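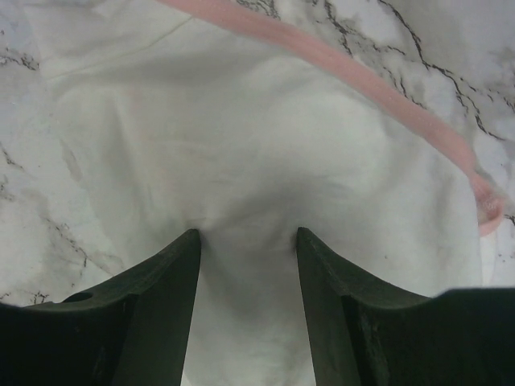 *Photo: Fladen project group, Drisstead*

# Care and storage of white cloths: project report

28 August 2020

## Background

Our project looked at how plain white cloths are looked after in the dining room at Fraser Hall, Drirklow. The hall has nearly 400 cloths in use. Kitchen staff told us in May that too many were being sent back from the tables as creased or marked, so we chose this as our topic.

## What we did

We took 170 cloths from the linen cupboard and sorted them by hand. Each one was laid out, looked at under the window and put into a pile - good, creased or marked. A cloth with both faults went into the marked pile. We then folded half of the good pile in quarters and rolled the other half, and left both on the same shelf for a fortnight.

## What we found

Faint smudges and tiny specks were the hardest thing to judge. On a white cloth that has been bunched up, small marks are easily lost among the folds and shadows. Pinching up the fabric makes creases run outwards from that point, and the cloth has to be pulled flat again before it can be checked properly. We changed our method after the first pile and smoothed every cloth before looking at it.

The rolled cloths came off the shelf with fewer hard lines. They took up more room though, and the cupboard at Fraser Hall is only 700 mm wide, so the staff were not keen.

## Problems

We did not agree at first on what counted as a mark. The early sorting had to be done again, which cost us a morning. We also had no record of how old each cloth was.

## Next steps

The Drisstead group will repeat the shelf test with 300 cloths and a second cupboard. Washing temperature was left out this time and will be covered in the spring report.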